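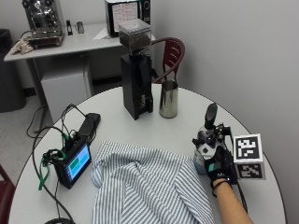 Chapter 6
Comparing Hand-Held Grippers

A gripper that does well on rigid blocks may do poorly on a bottle or a bunched-up cloth. This chapter sets up a fair comparison between two designs, the Cudar and the Zareck, using ordinary objects on a round table.

6.1 Fixing the conditions

Keep the table, the objects and the operator the same for both designs. Change one thing at a time — the gripper, then the camera, then the controller. In the trials used throughout this chapter, Mirjam Schwaiger recorded 60 grasps with each design and repeated any run in which tracking was lost.

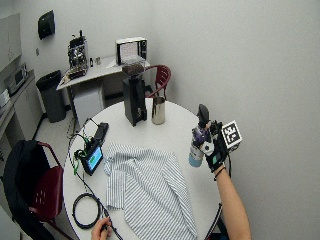

Figure 6.2. Spray bottle held in a gloved hand, with a square marker on the glove.

6.2 Choosing a camera view

A fixed camera shows the whole table but loses the fingertips when the wrist turns. A camera on the gripper stays close to the object, and a wide lens bends straight lines near the rim.
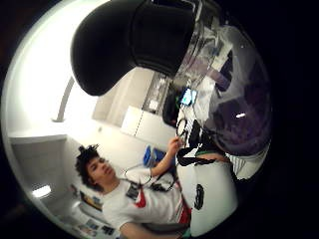

Calibrate the wide lens before taking any measurement from it, and again whenever the mount has been loosened. Section 6.3 gives the procedure — allow 74 minutes the first time.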